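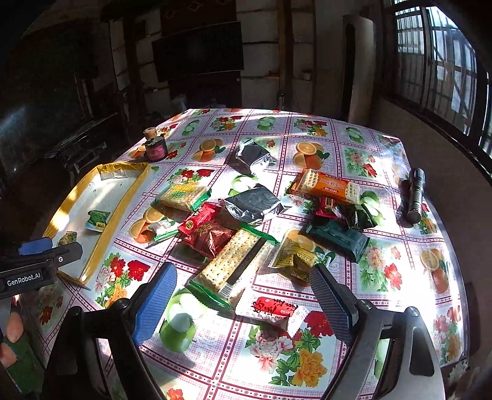
Table with a fruit-and-flower print cloth, in full sun.

Section 2: Setting up your guest photo page

I've set up the Uvodach gallery for a lot of weddings now, so I'm writing this the way I'd explain it to you over the phone. You'll want your laptop (the phone version hides half the buttons!) and your welcome email from Kastine.

1. Open the link in the welcome email and pick a password. Use one you don't mind sharing with your other half, since you'll both be in there.

2. Click New Event and type your names the way you want guests to see them. The date goes in year first, so 2019-05-04 and not the other way around.

3. Choose a cover style. I love Cáceres for outdoor ceremonies — it's pale and airy, and the lettering looks gorgeous over a big sky. Rostus is darker and suits candlelight and evening receptions.

Note: you can switch styles later, but your cover text goes back to the default when you do. Copy it somewhere first.

4. Make your albums. I usually start with 2, one for the ceremony and one for the party, and let couples add more if they feel like it.

5. Under Guests, set the upload limit. I leave it at 20 photos per person. Your college friends will grumble, and they'll also pick their better shots. 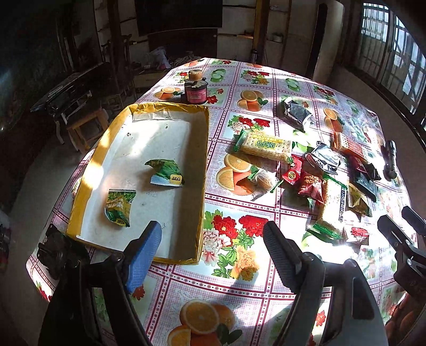

6. Turn on Approve First if you'd like to look at everything before it goes live. It's a little more work the morning after, but you get to sit in bed with coffee and relive the whole day, so I never hear complaints.

7. Print the table cards. Click Cards, choose your paper size and print one page to test. Scan it with your own phone before you print the rest.

Caution: don't change the event name once the cards are printed. The code on them is made from the name, and the old one stops working.

Caution: the page holds 3000 photos in all, yours and mine included. If you're having a July wedding with a huge guest list, tell me early and I'll open a second page.

8. Send yourself a test photo from the guest side, check that it lands in the right album, then delete it.

If the test photo doesn't show up, look under Waiting. It's nearly always sitting there because of step 6.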